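Comparison of Two Gripper Controllers in a Simulated Bedroom
Final project report, Robotics Laboratory course, Clemwood Institute
8 December 2023

4. Evaluation

The purpose of the project was to compare two controllers for the parallel gripper of a simulated Franka arm. The first, Silby, moves the fingers at a fixed speed to a preset width. The second, Odine, adjusts finger speed according to the contact force reported by the simulator. Both were run on the same arm model with the same motion planner, so that any difference in outcome could be assigned to the gripper alone.

The test environment was a bedroom with small items placed on the bed. Bedding was included in the collision model. Each controller was tested from 16 starting layouts, and the full set of trials came to 1,195. A trial was counted as a success if the item remained between the fingers for 20 simulation steps after lifting.

4.1 Results

Of all trials, 236 ended in failure. Flat items accounted for most of these. With Silby, the fingers frequently closed above the item and returned empty. Odine performed better on flat items but required more time per grasp, and it stopped early in several trials when a fingertip touched the mattress. On upright items the two controllers performed at the same level.

4.2 Camera placement

Three viewpoints were recorded. The view close to the gripper was useful for checking finger opening, but it often contained none of the items. The wider views were used to review the approach path. It is recommended that future groups record all three.

4.3 Limitations

Cloth was modeled with simplified contact, and sensor noise was not included. No tests were carried out on a physical arm. The Sandoval planner was used with its default settings throughout.
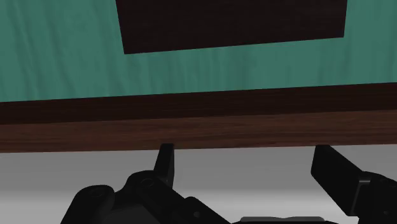
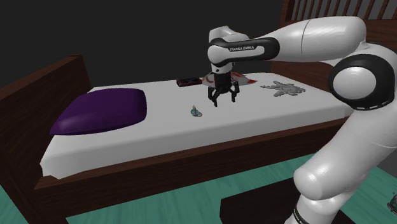
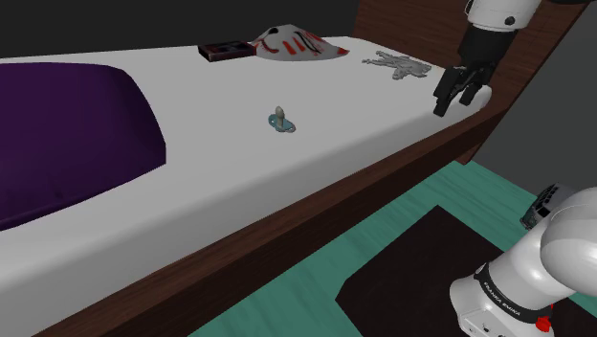
Figure 3. The simulated test environment. First: gripper with fingers open. Second and third: arm and bed with test items.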